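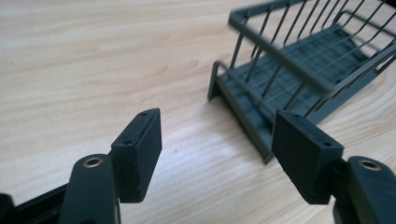

Pale wood-grain top, matte black and brass in front.

Teralholm Oil Finish for Tabletops

We stock one tabletop oil, and it took us a while to agree to that. Every finish on the market claims to be food safe, waterproof and done in an afternoon. We doubt all of it, and we would like you to doubt some of what the label on this one says too.

The label says one coat. Plan on 2. The first soaks in and leaves bare wood feeling dry again by the next morning, especially on end grain and around any drilled holes. The label also says up to 7 years of protection. Reshma Mkhize in our workshop laughed at that. A kitchen table that gets wiped down every night will want a fresh coat long before then.
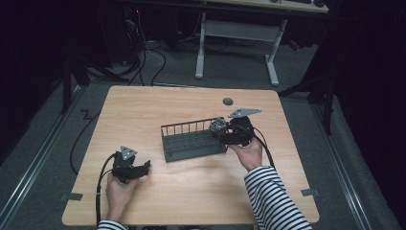 Drying time is the other sore point. "Touch dry in 3 hours" is fair enough in a warm room. In our shop in May it took until the following day, and a coffee mug set down too early left a ring that had to be sanded out.

What it does well: it doesn't turn light wood orange. We tried it next to Drakholm Hard Oil and the Gonetti wax blend on the same offcut, and the Teralholm patch changed color the least. The Gonetti smelled better. If you want a high gloss, buy varnish.

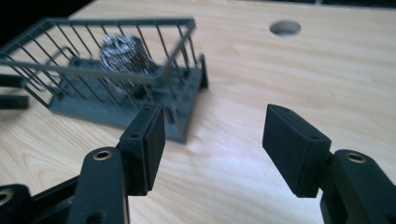
Water beads on it for a while, then stops beading. Vusumuzi Sithole, who does our returns, would like you to know that this isn't a defect and he won't refund it. Wipe up spills, recoat when the surface looks thirsty, and skip the "renewing spray" sold alongside it. We tested the spray and couldn't see a difference.

Price: $139 per can
Coats: 2
Application: lint-free cloth, sold separately
Not for: outdoor furniture, floors, laminate
Oily rags: lay flat outdoors to dry before throwing out
Workshop questions: phone us Tuesday mornings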